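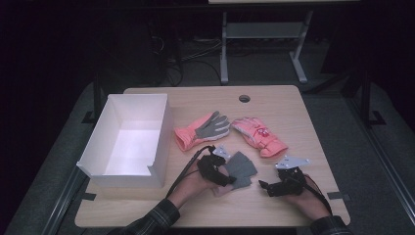 The Software That Has to Understand a Glove

5 min read

I had been in the Rukau office for maybe ten minutes when Yoon-hee Seo asked me how many fingers a glove has. Five, I said, feeling pretty good about it. "Sure," she said. "Now pick it up by the cuff and let it flop. How many does the camera see?"

Fair point! Yoon-hee runs the perception side of a small project called Tunlow, and gloves have taken over her life. The job she wants her software to do sounds like something you'd give a bored kid: take the gloves off the table, put them in the white cardboard box. But a glove is a floppy thing with a front, a back and a lot of places to grab it badly, and a pink one with gray fingers looks like two different objects to a program that has only ever learned to sort by color.

So the team shows it how. A person straps a black gripper onto each hand, pinches a glove between the jaws and does the task, over and over, and the recordings go into the pile. I had a turn and I was terrible. You lose all the feeling in your fingertips, and you start planning every little move (where's the thumb? is the other jaw in my way?) in a way you haven't since you learned to tie your shoes.

Each run is called an episode, and there are 600 of them so far. Melnychuk, the team's home-built viewer, lines up the video with the position of both grippers and lets you scrub back and forth like you're editing a wedding movie. Yoon-hee spends most mornings in there, tagging the instant when a jaw closes. She deleted 14 episodes while I drank one coffee. In some of them the timestamps on the left and right hands had drifted apart, so the software would have learned to close a gripper on air.

That drift was her villain for most of the spring. She'd blamed the planner first, then the network, and had a whole weekend of rewriting to show for it. The fix was 19 lines of code in the recorder.

The planner itself is called Nasano, and I liked it more than I expected to like a planner. It doesn't try to work out the full shape of the glove. It scores a bunch of possible pinch spots, picks one, moves a little, looks again and scores them all over. When I watched it run on the big screen, the little dots kept jumping from cuff to fingertip and back, like somebody who can't choose a seat at the movies.

I asked whether two hands made things easier. She laughed at me. Two hands means two plans that have to stay out of each other's way, and a gripper holding a glove takes up more room than an empty one, with fingers fanned out wherever they please. For now Nasano treats anything in the jaws as a fat balloon and steers around it. Crude, she says, and on her list to replace in June, once she has another 100 episodes with both grippers busy.

After that she wants to try socks. I told her I have a drawer at home she's welcome to.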